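Home office & desk gear list > Archive > Thread: Divided boxes for desk clutter
Filed under: Storage, Cables, Desks
Print this message | E-mail this message to a friend

We use cookies to remember your reading preferences and keep you signed in to the archive. By continuing to browse you accept this. Manage settings

Subject: Re: Divided boxes for desk clutter

Charito Villanueva wrote:

> I've been on the cardboard box method since September and I'm a convert.
> You take one of those shipping boxes with the partitions already in it,
> cut nothing, fold the flaps out of the way, and set it by your laptop.
> Every small thing gets its own compartment. Adapters, dongles, keys, pens.
> The desk stays clear because there is always a place for the thing
> in your hand. It costs nothing and it beats the Boniner tray, which
> is 30 dollars and holds less.
>
> I also put yellow tape on the floor to mark where bags and stands are
> allowed to go. Same idea, bigger compartments. I think everybody on this
> list with a messy desk should try both for a month before buying
> anything at all.

Charito, I did try it, or at least the people I share a room with did, and I've been looking at the result long enough to have doubts. I have no quarrel with the price. I also agree the Boniner tray is a lot of money for a piece of bent metal. But "the desk stays clear" is a strong claim, and I'd like to see a desk where it's true for longer than a morning.

What I see in practice is a desk with all its usual stuff on it, plus a box.
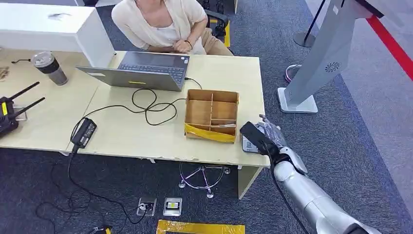 Barrett Dunleavy

Look at what's taking up the room. The power brick is lying near the front of the desk, and the cable wanders over to the laptop in loops. The other cord goes over the front edge and down to the floor. None of that went into a compartment, and I don't see how it could while the laptop is plugged in. The small card is next to the box, which in my experience is where small cards live. People put a thing down beside the organizer, mean to put it in, and then the phone rings.

So my first question for the fans is what you're really putting in there. When I asked in our room I was told "the small stuff." The small stuff was never my problem. I could lose every pen I own and still get work done. What eats a desk is cable, and after cable it's the things that need to be plugged into the wall and have no good spot, like the router. A box of compartments does nothing for either one.

Alfredo Salazar suggested off-list that I put the power brick inside a compartment and let the cable come up out of it. I don't like it. A brick gets warm, cardboard holds the warmth in, and you've now tied the box to the laptop, so you can't move one without dragging the other. He says his has been fine for years. Fine, but I'd still want air around mine. If you want the brick off the desktop, use a strap or a hanging tray under the desk, and leave enough slack that the plug doesn't pull when you shift the laptop.

Second doubt: the front edge. Everybody sets the box there so they can reach it. It's also where your sleeve goes, and where a cord is most likely to catch. Our desks have chips all along the front edge already, and I don't believe they got that way from things being stored safely toward the back. If you insist on the box, push it back at least 12 inches and see whether you still use it. I suspect a lot of people will find they don't, and that tells you something about how badly you needed what's in it.

Third, and I know this sounds fussy, cardboard partitions aren't made for this. They're made to keep bottles or jars from knocking together on one trip. Take things in and out all day and the slots loosen, the walls lean, and you end up with fewer compartments than you started with. Tape helps on the outside. It doesn't do anything for the dividers. Senyo Agbeko told the list last time that he gets a year out of a box. I'd like to know how often he opens it.

On the floor tape I'm a little softer, but only a little. 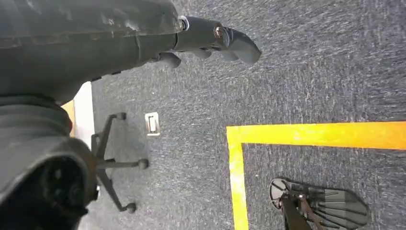
Tape on carpet is cheap and you can read it from across a room, which is more than I can say for a label. My complaint is with the carpet. Low pile or not, the edges get fuzzy, the fibers come up through it, and whatever your shoes bring in sticks to the sides. If you peel it up after a long stretch you may be left with a gummy line that holds dirt better than the tape did. Please test a short strip somewhere out of sight first, and leave it down for a couple of weeks before you decide it comes off clean. I bought a roll of the Gurnport carpet tape on the strength of somebody's post here and I won't be buying a second.

The other thing about a marked square is that it fills up. Draw a box on the floor and people take it as permission. Before the tape, a stand or a bag on the floor looked out of place and somebody would move it. With the tape it looks as if it has a home, and there it stays. Maybe that's what you want. It isn't what I'd call tidying.

Arnel Magbanua asked what I would do instead, and it's a fair question, so here is my list, and you can all take your shots at it:

- Shorten the cables before you buy or build anything. A hook-and-loop tie on the extra length of the laptop cord, loosely coiled. Don't wind it tight around the brick.
- Get the cord off the front edge. Run it to the back of the desk, even if you need a longer one to do it.
- Where two desks meet, use the gap. You can usually drop a cord down there if the desks will move half an inch.
- Put the router up on something, or mount it. It has no business taking up elbow room on a working desk.
- Give the drink one spot, away from the laptop and the brick. I'd say this one matters more than the other four put together.
- After all that, see what's left over. If it's a handful, use a cup.

I haven't followed all of this myself. The router is still where it was, because the short cable it came with won't reach anyplace better, and I keep forgetting to order another.
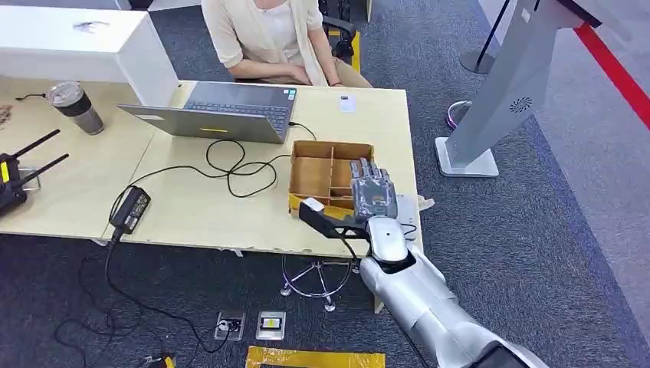

I should also say where the box did earn its keep, so Charito doesn't think I'm only here to complain. When we had to swap desks on short notice one Monday, everything in the compartments moved in one trip. The loose stuff took four. If you change desks a lot, or share one, I can see the case. A box you carry around is a useful thing. I'm just not convinced about one that sits in the same spot all year.

And for anybody thinking of going the other way and spending real money, I looked at the Macaraeg drawer insert and the Presis cable channel. The insert is a divided box with a nicer finish and a price of 88 dollars, so everything I said above about compartments applies, except that the walls won't lean. The channel is a decent idea but it sticks on with adhesive pads, and I don't trust pads on an old desktop. If somebody here has had one up for more than one summer, I'd like to hear whether it's still up. Please say what kind of surface, too. "Works great" with no other details is how I ended up with the tape.

Charito, could you post what's in each of your compartments right now, without straightening it up first? I'll do the same for our box if I can get everyone to leave it alone overnight.

Barrett

P.S. To the person who wrote that they have 1,000 zip ties and want to know if that's enough: please use something you can undo.

Print this message | E-mail this message to a friend
Get new threads in your inbox. Sign up for the list digest. You can unsubscribe at any time.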